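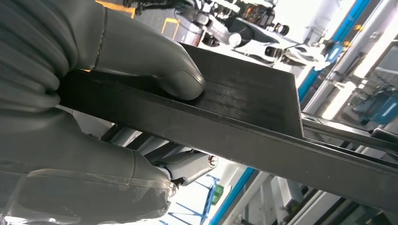
Dark steel angle, lengthwise scuffs and all.

Shelving, racking and the great store room move

OK quick one this month becuase half of us are still carrying boxes. The Juvwood store room is moving across the yard into the old print shop, and the short version is: more floor, less wall, and everything that used to hang on a hook now needs a shelf. So, shelves.

Where we are. Back wall done. Left wall half done. Right wall not started, and won't be till the damp patch near the door has been looked at again. Mpho Radebe put a meter on it and didn't like the number. He wants two dry weeks before anything gets bolted there. Please don't lean stuff on it in the meantime, and that includes the folding tables.

The old wooden racks are not coming with us. A few people have asked. They were good racks once but the uprights have split where the bolts go through, and the bottom boards are soft. If you want the timber for a raised bed or a chicken house, come and get it before the end of February. After that it goes in the skip. Bring gloves, there are nails.

New racks are steel, shelves are ply. Depth is 400 mm for the general stuff and 600 mm on the back wall for the tents, the urns and the big cooler boxes. Gap between shelves is 340 mm, which fits the crates we already own with room to get your fingers over the top. Nandi Kekana measured the crates. Then Reshma Kekana measured the crates again and got the same answer, so that one is settled.

Things we learned putting up the back wall:

Loosen everything until the last bolt is in. We tightened as we went on the first bay and had to undo the lot. A whole morning.

Level the feet first, top of the frame second. The print shop floor falls toward the drain, more than you'd think looking at it. Packers are in the blue tin.

File the cut ends. Two of us have plasters. Werkix will saw to length for a small charge but they don't take the burr off.

Wall fixings – the front wall is brick and the side walls are block, and they want different plugs. Both kinds are on the bench, labeled. Please keep them in seperate tubs.

Paint. Mỹ Trịnh would like the racks green. There is some Trutau enamel left over from the gate and she thinks it will stretch to the left wall if we thin it a little. No objections so far except from Mpho, who says leave it bare and wipe it with oil twice a year. Send your vote to Mỹ, not to me. If we do paint, it has to happen before the shelves go in, so soon.

Money. Steel came in under what we set aside, ply came in over, so near enough even. Bolts were more than expected. Ayanda Molefe has the slips and will have a proper page for the next issue. If you bought screws, sandpaper, tea, whatever, and want it back, get your slip to Ayanda with your name on it. A photo of the slip is fine. A text saying "I spent a bit on screws" is less fine.

Labels. We have 106 crates on the old list, and quite a few of them say MISC. That has to stop. Every crate going into the new room gets a card on the short end with what's in it and who looks after it. Reshma has cards and the fat marker. If you open a MISC crate and it's cables, write CABLES. If it's half cables and half Christmas, please split it, there are spare crates by the sink.

Heavy things go on the bottom two shelves. Glass at chest height. Nothing on the very top except the banners and the empty suitcases from the play. The ladder now lives behind the door, and it goes back there folded.

Keys. The old key doesn't fit the new door. There are four copies so far, and the hall group and the garden group each have one. Ask Nandi if you need another cut. The yard gate code is the same as before.

Lift and carry. Mofokeng are lending us their flatbed trolley again, mornings only, back to them by noon. It pulls to the left. Two people on it for anything with an urn in it please. The ramp is steeper than the old one and gets slick after rain.

Still wanted – a decent vice, a second spirit level (ours has a bubble the size of a grape), offcuts of carpet for the lower shelves, somebody with a van for one afternoon. Also the good tape measure, yellow, last seen on the windowsill of the old room.

Next work session starts at 8:30, bring a mug. Dates are on the board by the kitchen as usual. Soup if Mỹ has time, bread if not. More next month incl. the paint result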